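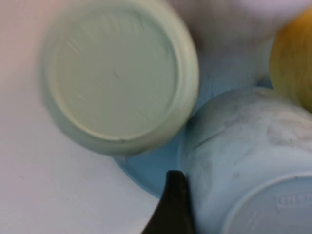
Posted by Sverre Eide on 27 May 2022 | Filed under: Kitchen, Storage

The lower cupboard to the left of the sink is 600 mm wide and has one fixed shelf. Until this month it held every plastic cup, bowl and tub in the apartment, stacked by whoever got there first. I emptied it and sorted the contents by base diameter.

Color is no use for this. The pale green container and the light blue dish came from different stores and have nothing in common dimensionally. What decides whether two pieces will share a stack is the base. Most of ours have a raised rim around the bottom, like the green one, and a rim needs a flat surface or a wider opening under it. Put it on a narrower cup and the stack leans.

The second criterion was wear. The whitish cup is scuffed and smudged along the wall, with dark specks that show up far more than they would on a darker plastic. The green base has only faint streaks and fine scratches. I kept both. Scratches on the underside don't touch food – scratches on the inside do, and that was my cutoff.

Method, for anyone repeating it: lay everything on its side, bases toward you, and measure across the outer edge of the rim with calipers. A ruler will do if you read it twice. I used a tolerance of 13 mm between neighbors in a stack. Tighter than that and wet cups stick together.

Orathai objected to storing bowls under cups, on the grounds that bowls get used more. She was right, and the bowls now have the front half of the shelf. The lids are still in a bag on top of the refrigerator. I expect to get to them in August.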